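Progress report to the Brondden small workshops fund
Grant: Hardware and fittings, second period
Prepared by Katalin Fekete, 8/18/24

Work since the last report

The first part of the period went to sorting out the fittings that came with the Jeson benches. We had been keeping brackets, plates and wire parts in the same drawers, and people were losing time looking for matching pieces. Csaba Jakab emptied the drawers and put like with like. Screws are now stored by head type and length. Parts we could not match to any assembly are in a separate bin until Géza Szűcs has gone through the old drawings.

We then moved on to the latch assemblies. These are the units listed in the grant application as item 22. Each one has to be checked for fit before it goes on a bench. The check covers the plate, the bar and the wire loop that goes around it. We look at edges and corners first, then at the screws, then at how the bar sits in the loop. Anything with a bent loop is set aside. 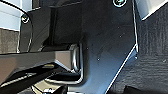 Latch assembly, showing the bar in its chrome loop beside the metal plate.

The plates are in fair shape overall. Surface scuffs do not affect the fit and we are leaving them alone. Two of the loops in the first batch were out of true and had to be replaced from stock. Edgars Koppel has written up the check as a single page, which is kept at the bench and has already been corrected once after comments from the evening group.

Spending

Of the $3157 awarded for this period, $2000 went to fittings and bench parts and $518 to storage drawers and labels. The rest is held for replacement loops and screws. Engström has quoted for these but we have not placed the order. The quote does not include shipping, and I have asked for a revised one.

Delays

The Flutex sealing strip did not come on time. This held up the last row of benches and we used the days for sorting. Yoga Mandagi is in touch with the supplier and expects delivery before the end of the month. No change to the end date is requested.

Next period

In September we will finish the latch checks and fit the remaining units. Géza will complete the parts list so that future orders can be made by part number. We would also like to move a small amount from the storage line to the parts line, as the drawers cost less than planned. Please let us know whether this needs a formal request or can be agreed by email.

Receipts are attached in the order they appear in the ledger.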